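Natent > Who we are > About us

Print this page | E-mail this page

Natent is a laundry and linen hire firm in Plarkolport. We wash things, iron most of them and take them back to where they came from. There have been grander plans over the years, and the bank has copies of them.

We opened with 4 machines in the old Sivine works, at the bottom of a hill our first van could not get up. Two guest houses by the harbour gave us their sheets, mainly so that the previous firm would stop sending them other people's. One of them is still with us. The other is now flats.

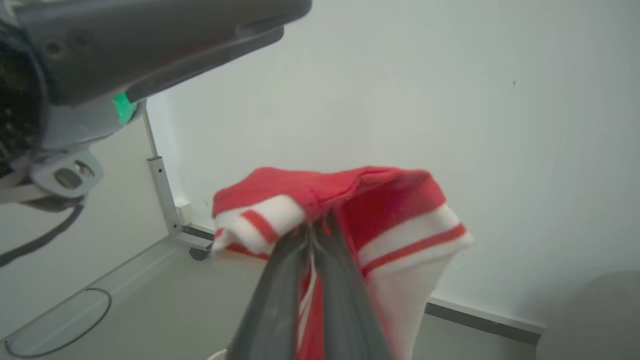

In February we took over the Hagedorn round, which added a swimming baths, a rowing club and a great many tablecloths. The rowing club has asked us to say that the matter of the socks is closed.

Today we look after 100 customers between the harbour and the ring road. Hotels make up most of the work, then hair salons, then cafes, who own more aprons than they think. We collect before nine and bring everything back two days later, folded in thirds unless you ask for halves. Some people feel strongly about this.

We do not do wedding dresses. We did one.

The counter is at the side of the building, past the bins. Ring the bell twice, as the first ring tends not to take.

Page last changed 01/05/2018

Print this page | E-mail this page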